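Section 9. Preparing the metal bin and the blocks

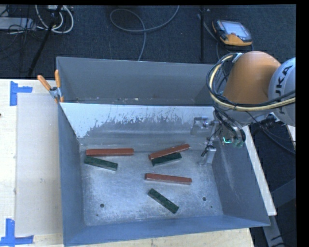
Figure 9. Front compartment with red and green blocks on the floor of the bin.

Read this section before you use the Skostetti block set for the first time.

1. Place the bin beside the wooden table. Check that it does not rock.

2. Wipe the front compartment and the rear compartment with a dry cloth. Small bits stay easily near the divider.

3. Take three red blocks and three green blocks from the set. The red blocks are the longer ones.

4. Lay the blocks in the front compartment with your hand. Do not throw them. They may lie at any angle, and one block may lean on another.

Note: Scratches on the divider and on the floor are normal with use – they do not need paint.

Caution: The metal edges can be sharp. Wear gloves when you lift the bin.

5. Keep the two round holes in the floor free of tape and labels.

6. If a block is missing, order part 1569 from Fonlow. Delivery takes nearly 20 days.

Text checked by Kalkidan Ejigu, July 1, 2024.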